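Chapter 8
Storage Losses and the Leafy Crops

Every vegetable is dying by the time you buy it. The grower's job, and the shipper's, is to see that it dies slowly and in your kitchen. Herkberg growers lose almost 15 percent of their harvest before it reaches a store — a figure they prefer to discuss after lunch.
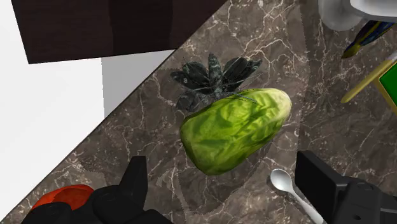
Water leaves a cut plant through its surface, and the more surface there is, the faster the supper wilts. Loose spinach is hopeless. A long, rounded head of cabbage, with one blunt end and one pale tip, does far better, wrapped as it is in its own packaging. We begin with respiration, then turn to cold rooms and their many ways of failing.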